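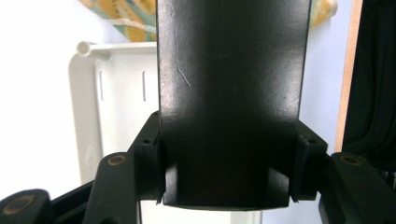
Do clip-on magnetic descalers do anything for hard water?

We moved to Tandham in April and the kettle already looks like the inside of a cave. A plumber quoted me 2,000 dollars for a proper salt softener, installed. Meanwhile the hardware store has a thing called the Litden, 60 dollars, two magnets you strap around the incoming pipe. The box says it "realigns" the minerals so they don't stick. Has anyone used one and seen a difference they could point to? I'm on a town supply, copper pipes, electric water heater.
asked by limekettle

pipe_dreamer
I wouldn't buy one. The calcium is still in the water after it passes the magnets, so your soap will lather the same as before and your kettle will still fur up. Even the people who sell these say the water isn't softened. They say it's "conditioned," and then it gets hard to pin down what you're supposed to notice.

There are studies that claim an effect, and others that find nothing, and the setups differ so much that I can't get a straight story out of them. What I'd want is two identical kettles, same house, one fed from before the magnets and one from after, left for a few months. I have never seen a seller show that. I've seen a lot of photos of one clean shower head.

If scale in the kettle is what bothers you, boil it with some white vinegar and water, let it sit, rinse well. Costs next to nothing. I'd also turn the water heater down a bit if it's set very high, as hotter water drops more scale.

Gentile_Hill
Had a Skotora one on my pipe for years and never had a problem with the boiler, so make of that what you will. My neighbor laughed at it but his boiler died and mine didn't. Get the one with the bigger magnets.

pipe_dreamer
How old was the neighbor's boiler? Was his water any harder than yours? One boiler dying next door tells you very little -- mine has no magnets and is older than some of my coworkers.

washer_and_nut
Before you spend anything, find out how hard your water is. The town should have a figure on its water report, or you can get test strips. I put off a softener for ages and then found our water was only moderately hard. The kettle made it look worse than it was.

If it does test very hard, get another quote. I had one company start at double the other for the same size tank, then knock 500 off while I was walking him to the door, which didn't make me trust the first price much. Ask what the yearly salt will cost too, and whether the kitchen cold tap can be left unsoftened.

As for the magnets, check the return policy and read what counts as "not working." The one I looked at wanted you to wait three months, and the refund ran out after two.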